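Clear Stamps, Cloudy Ink: A Talk With the Maker at Brivon

Brivon makes clear photopolymer stamps for card makers in a two-person shop in Ploden. The catalog stands at 429 sets, most of them sentiments and small florals, with a few background stamps large enough to cover a card front. The owner does the drawing, the plate exposure and the testing. A business partner handles orders and packing. We spoke in July, between two production runs, and kept mostly to the technical side: why some stamps print well and others don't, what cleaning does to them, and why the same ink pad can look like two different products on two different papers.

The first question was about the complaint every stamp company gets, which is that a new stamp won't take ink evenly.

"It beads up. You tap the pad on it and the ink pulls into little dots, mostly on the solid areas. On line art you hardly see it. On a solid petal or a big block letter it looks like orange peel."

The cause is the surface of the fresh polymer, which is very smooth and still carries a slight residue from processing. Brivon washes and post-exposes every sheet, but the owner says no amount of factory washing gets a solid image to the point where it prints perfectly on the first try.

"I tell people to condition it. Ink it, stamp it off on scrap, ink it again. Do that several times. If it's a large solid, rub it lightly with a clean white eraser first, then wipe off the crumbs. Light pressure. You want to dull the shine and stop there. I have had stamps sent back where someone used a sanding block, and those are finished, the edges are rounded over."

Edge shape comes up a lot in conversation with this owner. A photopolymer stamp is made by shining ultraviolet light through a film negative into liquid resin. Where the light gets through, the resin hardens. Where it doesn't, the resin stays liquid and is washed out. Too little exposure gives thin, weak lines that wave when pressed. Too much, and light creeps sideways under the negative, filling in the narrow gaps between lines.

"The middle of a lowercase e is my test. If the e is open on the smallest sentiment in the set, the rest is usually fine. If it's closed I throw out the sheet. In the last full run I cut 94 sheets and lost a handful to closed letters, all from one corner of the exposure unit. One lamp was getting weak."

The lamps are now swapped on a schedule. Before that, they were changed when the owner noticed trouble, "and by the time you notice it, some of it has shipped."

Depth matters as much as the edge. A shallow stamp picks up ink in the open areas between lines and leaves stray marks on the card. Brivon cuts its background stamps deeper than its sentiments for this reason, and large open areas on any design get extra attention in the artwork stage. A wreath with nothing in the middle is harder to make well than a wreath with a word in it.

"The word holds the stamp up. Without it, the center sags a little under the block and touches. So if I draw an open wreath, I'll cut the middle out completely. You get a ring. People ask for the piece in the middle and there isn't one."

The Sovia ink line was added after the stamps were already selling. It is a dye ink, sold in small cubes and full-size pads, and the owner describes the decision to carry it as a way of cutting down on variables. When a customer writes in with a bad print, the first reply used to be a list of questions about brand, age and type of pad. With a house ink, half of that list goes away.

Dye ink soaks into the paper fibers and dries fast. Pigment ink sits higher and dries slowly, and on a coated paper it may not dry at all without heat. Neither is better in general. The owner uses dye ink for layered stamps, where two or three images are printed on top of one another in shades of the same color, and pigment ink for anything that will be heat embossed.

"Layering is where people get frustrated, and it's normally the order. Lightest first, with the solid shape. Then the middle tone, then the dark detail. Let the first one dry before you put the second down, or the colors bleed into each other and you lose the step between them. I give it the time it takes to clean the stamp and pick up the next one."
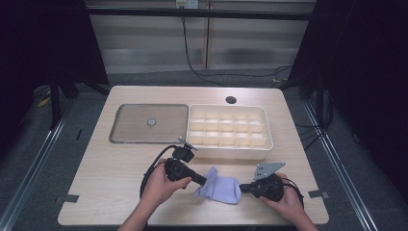 Lavender cloth over the table, with a flat tray and a sectioned organizer box behind.

Paper is the part of the process the owner seems to find most interesting, and the part customers ask about least. Brivon prints all of its samples on Oshima, a smooth, heavy white cardstock, and has tested its stamps on a long row of others.

"Same stamp, same pad, same hand. On Oshima the line is the width I drew. On a soft, toothy stock it's visibly wider, and on a shiny one it slides. People think the stamp is bad. Before you blame the stamp, print it on three papers."

For dye ink blending, where color is worked onto the card with a brush or a sponge, the owner looks for a stock that doesn't grab the ink right away. A paper that absorbs too quickly shows a hard mark at the first place the brush lands, and no amount of blending takes it out. The usual advice is to start off the edge of the panel, on the scrap sheet underneath, and move in with small circles. The owner agrees with it but adds that the brush has to be nearly dry before it reaches the card.

"Tap it off. If the brush leaves a mark on the scrap, it will leave one on the card."

Humidity also counts. Cardstock that has been sitting in a damp room curls, takes ink differently and goes through a die-cutting machine badly. The shop keeps its sample paper in closed boxes and takes out what is needed for the day.

On stamping tools – the hinged kind, with a lid that holds the stamp and comes down in the same place each time – the owner is in favor, with a reservation. They make it possible to ink and print the same image again without a shift, which fixes most weak solids. They also encourage people to press too hard.

"With a block you feel it. With a lid you have leverage, and you don't feel much of anything. Photopolymer is soft. Press hard and every line gets fatter. Two light prints beat one heavy one."

Foam mats under the paper are a separate question. Red rubber stamps, which are stiffer, are often mounted on their own foam cushion and don't need another. Clear stamps have no cushion and usually do better with a thin mat under the card. Most hinged tools come with one, made to be taken out for rubber and left in for clear. According to the owner, a good share of the letters asking about faint prints can be answered by asking where the mat is.

Cleaning was the longest section of our talk. Brivon's printed card, which goes out with every set, says water and mild soap. The owner stands by that.

"Water takes off dye ink if you do it right away. A damp cloth, and dab, don't scrub. Scrubbing catches the thin parts. Letters tear off at the thin stems, the i and the l. For pigment ink, a little soap. For the permanent solvent inks you need the cleaner that goes with them, and you should wipe it off again with water. Don't leave it on there."

Baby wipes, long a favorite with stampers, are less welcome. Many contain oils or lotion, which leave a film and bring back the beading problem described earlier. Alcohol is worse over time, since it dries the polymer out and makes it brittle.

Staining is a different matter and does no harm. A clear stamp used with a red or dark blue dye ink will hold some of the color for good. It doesn't transfer to the next print. The owner keeps a stained set on the bench that has gone through a 1,000-impression test and still gives a readable print from its smallest sentiment. The sheet of clear film it was stored on wore out sooner.

"What kills a stamp is light. Leave it on a windowsill and it turns yellow, then it gets sticky or it cracks. Ultraviolet made it and ultraviolet keeps working on it. Put it back on the sheet, put the sheet in the sleeve, put the sleeve in a bin with a lid."

A stamp that has lost its cling can nearly always be brought back. Wash the back, let it air dry on something without lint, and try it on the block again. Dust and paper fiber are the usual cause. The block should be washed too, since fingerprints on acrylic are enough to let a small stamp drop.

Brivon is now working on a group of narrow sentiment stamps meant for the inside of a card, set in a plain typeface with more space between letters than usual. The first negatives have been made and one of them has already been rejected. The line spacing was fine on the screen, the owner said, but on the test sheet the descenders of one line ran into the capitals of the next, and the whole block is being drawn again.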